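Hand-held gripper demonstration

Hand-held gripper demonstration is a way of showing a robot a task without the robot being there.
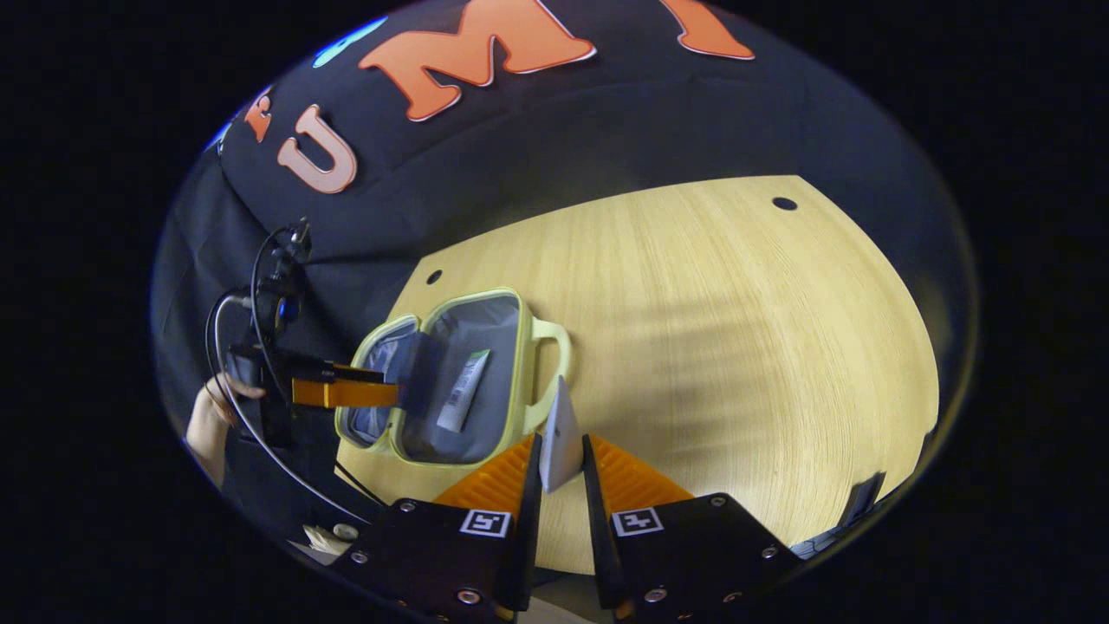 A person picks up a gripper fitted with a camera, does the job with it, and the recording is later used to train a control program. It is usually set against remote control, or teleoperation, in which the operator drives a real arm from a distance, and against kinaesthetic teaching, in which the arm itself is pushed through the motions.

Typical tasks are small household ones, such as packing a lunch bag, often done with 2 grippers, one in each hand. Square printed markers on the fingers allow the software to work out how far they are open.

Supporters say the method is cheap and quick. The claim is hard to check. A session at Bakos produced 307 recordings, but the published account gives no figure for the hours spent sorting them, and 80 were thrown out. The Skornix collection lists 1860 recordings, most made by the same few people at the same tables, and its size says little about how varied it is.

Monique Baudry, a critic of the approach, has argued that a human wrist reaches places many robot arms cannot, so that part of any collection shows movements the machine will never be able to copy. She also notes that a person holding the tool feels a zip catch or a lining give way, while the camera records only what it sees. Makers of the Birkix gripper reply that awkward movements can be filtered out afterwards. How much is lost in doing so has not been reported.

Whether the results carry over to unfamiliar rooms and objects remains disputed.

See also: Teleoperation; Kinaesthetic teaching; Asisham trials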